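Lounge diary, Sunday

Up at seven and over to the lounge before breakfast, as I wanted the windows open for an hour before anyone came down. It was cold for April but the air needed changing. The panelling holds on to smells, and on Friday evening they had fish soup in the dining room with the doors open. By eight it was better. I shut the windows and put the heating up 2 notches.

The job for the day was the coffee tables. They have gone dull over the winter and there are cup rings on both, mostly at the end nearest the dining room, where people put their cups down without looking. I did the skirting and the window sills first and left the tables until there was enough light to see what I was doing. The lamps on the wall are no help with a polished top. They throw a yellow shine over everything and you think you have finished when you have only moved the smears about.

Lindine sent a new bottle of their table cleaner and I had meant to start on it, but the cap was cracked and half of it had gone into the box. I rang and left a message. Then I mixed up what I normally use, a little vinegar and washing-up liquid in warm water, and went with that.

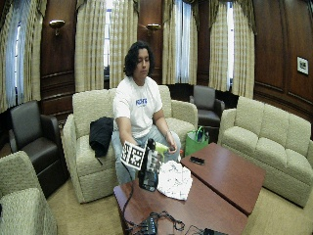
Venla Nurmi
Housekeeper, Inville House

Both tables are the same wood, a reddish brown that comes up well when it is looked after. They were bought together and one has had more sun than the other, though you have to know which one to see it. I keep them pushed together at an angle so that people on the middle sofa and people on the right-hand one can both reach. Every month somebody straightens them and every month I put them back. When they are straight there is a gap by the right-hand sofa and cups get put on the floor.

Wrote down the measurements again for the glass man in Ikby, who lost them. The long side is 168 centimetres on each table. He thinks glass tops would save me the polishing. I think glass tops would show every fingerprint and I would be in here twice a day, but the manager asked for a price so I am getting a price. He said 664 for the pair, cut and edged, delivery on top. I have put it in the book without a comment.

Ten o'clock, coffee. Made a list for the week while I drank it: hoover bags, lamp bulbs, felt pads for the chair legs, a new bucket. The handle of the old bucket has been tied on with string since before Christmas.

The sofas took most of the rest of the morning. I do them with the soft brush and the small nozzle, cushions off, then the cushions on their own by the back door. The cream cloth is all little loops and it keeps hold of crumbs. Brushing one way only does half of it, you have to come back from the other side. Found a pencil, a hair grip, two bus tickets and a piece of a jigsaw. The jigsaw piece is sky. I have put it on the shelf in the games cupboard, where there must be four or five puzzles missing a bit of sky.

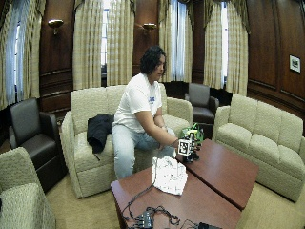

Housekeeping and Linen, Inville House

The loops are starting to go on the arms of the middle sofa. It is the one everybody chooses, and they sit right at the front of the cushion when they want something on the table, so the front edge goes flat as well. I turned the seat cushions in February and will turn them again in the summer. After that there is not much left to turn.

Salminen came to look at it on Thursday. She pulled at the cloth in a few places and said the frame was good and the filling was good and the cover had perhaps three years in it. Her price for new covers on the middle sofa, same kind of cloth, is 1,592. She would need it for a fortnight and she would want it carried out through the garden door, as it will not go round the corner by the stairs. It came in through the garden door too, I remember that very well. It took four of us and we scraped the paint.

I asked her about darker cloth. She said dark shows the dust and light shows the tea, and in a room with this much dark wood she would stay light. I agree with her. With brown sofas you would need the lamps on at midday.

One mark on the seat, left side, that I had not seen before. Small, could be tea. Cold water and a white cloth, dabbed and not rubbed, then left alone. I will look at it tomorrow in daylight. If it has gone yellow at the edge I will do it again with a drop of wool soap.

Lunch at half past twelve. Potatoes and the rest of the herring. 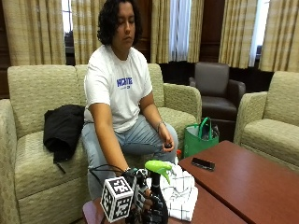 Spray bottle and checked cloth on the near table.

I have gone over to trigger bottles for most things now. The old pump ones stuck and then gave you a puddle, and a puddle on a polished top is the last thing you want. Two squeezes on to the cloth, wipe along the grain, then straight over it with a dry one. I do not spray the wood itself. The girl who helps on weekdays sprays the wood, and I have told her, and she does it when I am out of the room. Then I find the spots.

The cloths with the lines are the ones I keep for the tables. Plain white are for glass, yellow are for bathrooms. It is written on the cupboard door. They go through at sixty, no softener, and they are never quite flat when they come out, but I have given up ironing them. A crumpled cloth wipes the same as a smooth one.

The rings came up better than I expected on one table and not so well on the other. There is one that must have been a hot pan or a very hot mug, it is white right through the polish. I tried a bit of oil and left it for an hour and it was fainter, but it is still there if you bend down. I will try again on Tuesday with the wax.

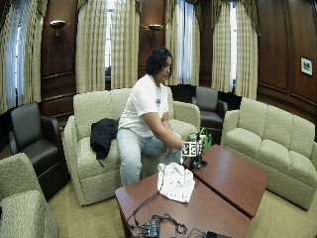
Dusting up high is the part I put off, so I made myself do it at three, with the steps and the long brush. The panelling has a ledge along the top that you cannot see from the floor and it was thick. Then the lights, with the power off at the switch. The two brass ones on the wood are supposed to be polished every spring and I have only done the one above the middle sofa so far — my arm had had enough. The other can wait. I did the little framed picture on the right as well, the one with the white mat, with a barely damp cloth on the glass and nothing sprayed near it. It had slipped a bit on its nail and I set it level.

The leather armchairs had a wipe and some cream. The grey one in the corner by the windows dries out faster than the other and I have written to the manager more than once about a blind. For now I have turned it a little so the back gets the sun and not the seat.

Still to do: the wax, the second brass lamp, felt pads under the right-hand sofa, ring Lindine again if they have not rung me. Look at the mark on the seat. Ask Salminen if she can send a piece of the cloth before anyone decides anything, and whether her 1,592 has the piping in it, as I forgot to ask.

Finished at ten to five. Took the brushes down, emptied the hoover outside, washed the bucket.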